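Lemlow Thermal Pads, 16-Pack

Pre-cut pads for desktop processors, sold by Teshome Parts. Each pad peels from a plastic sheet and goes on dry, so there is no paste to spread or clean off your fingers. Clean the old compound off both surfaces first.

Item no. 359
Pads per pack: 16
Storage: sealed bag, out of direct sun

Pads are single use. If you lift the cooler after tightening it, fit a new one.

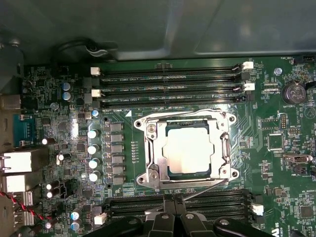
Trim with scissors before peeling, never after. Coolers with a narrow base need a smaller piece — a cutting guide is printed on the back of the card.

Shop orders of 400 packs or more ship free. For bulk prices write to Fidelina Cuervo at the sales desk.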